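Can it put the shopping away yet?

A few of you wrote in after the January issue asking when a machine might finally take over the tidying, and I promised I'd go and ask somebody who would know. So I spent a very pleasant 2 hours with Nima Vahidi at Ridar, who was generous with both her time and her biscuits, and I came home with a fuller notebook than I can fit in here.

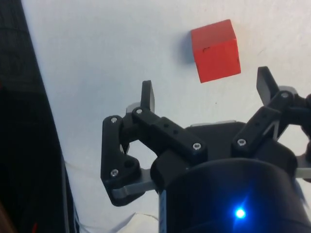

Tidying, Nima told me, is the chore everybody asks for first, and it's a good deal harder than vacuuming. A vacuum only has to cover the floor, but a tidying machine has to decide what a thing is, get hold of it and put it somewhere sensible. The beginner's version is a plain coloured block, and even then there's plenty to get right: the two fingers have to be open wide enough, and they have to come at it from a good angle, when a red cube sitting just past the fingertips might as well be in the next suburb if the arm is a little off. I thought of my grandson at ten months, chasing peas around his tray!

Her colleague Bahman Esfahani, who came over from Duvden and is the more cautious of the two, reckons picking up is only half of it anyway. Putting things in their proper place is where he'd like to see more progress, and he'd want it done reliably in a strange kitchen, with somebody else's clutter and the afternoon sun coming in sideways.

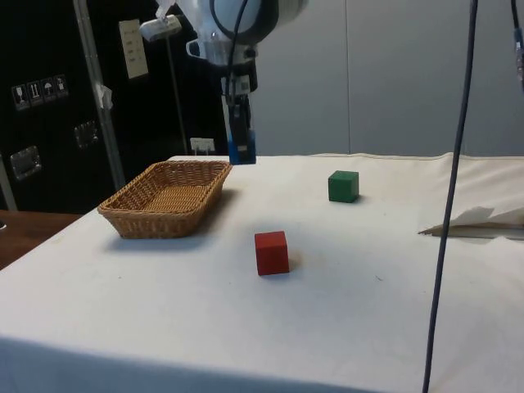
I asked him straight out how long before I could buy one for the house, and he laughed and said he'd sooner guess the weather. He does expect shop floors to get there first, where the same part turns up in the same spot all day long, and he thinks sorting small stock into bins is a fair job for a machine already. Socks, cutlery and school bags he leaves to the rest of us for now.

If you have a chore you'd like me to ask them about next time, drop me a line before the 12th and I'll pass it along.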